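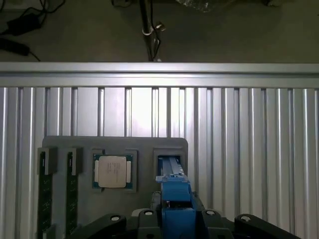 Cell 4 maintenance, February 11, 2019

The Nimow cell is back in service after a change to its parts tray. The old tray had worn at the rim of the right-hand slot, and the blue piece held in the gripper was seating at a slight angle. Filippos Andreadis replaced the tray and taught the slot position again. The memory and processor positions kept their November values.

The gripper pivots were checked for play at the same time. One pin on the left linkage was replaced.

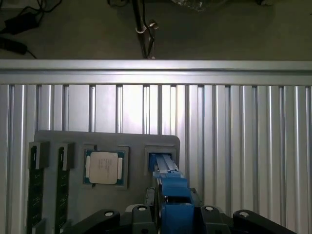 Approach speed over the slot is now limited to 30 mm/s, down from 40. The lower limit applies to the last 9 mm of travel only - the rest of the program is unchanged. Operators should wipe the grooves of the aluminum bed before each shift and check that the tray does not rock. Report any seating fault to Charoen Jitpraphai with the program line number.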